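Visit to the Lusum lab, Didcombe

The group trains its arm policies on demonstrations made by people carrying hand-held grippers, with no robot present during recording.
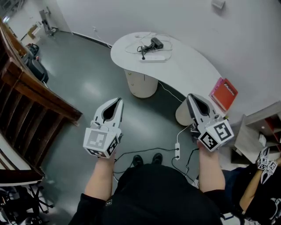

Report by Dede Nyarko, 8/8/24

Each white gripper has a cube at its base printed with black-and-white square codes — pose is recovered from these. Osaze Akinola gave the result so far: 638 demonstrations recorded, 400 kept after filtering. A policy trained on 300 of them did nearly as well as one trained on the full set. Trials on the Onyeka arm start in December.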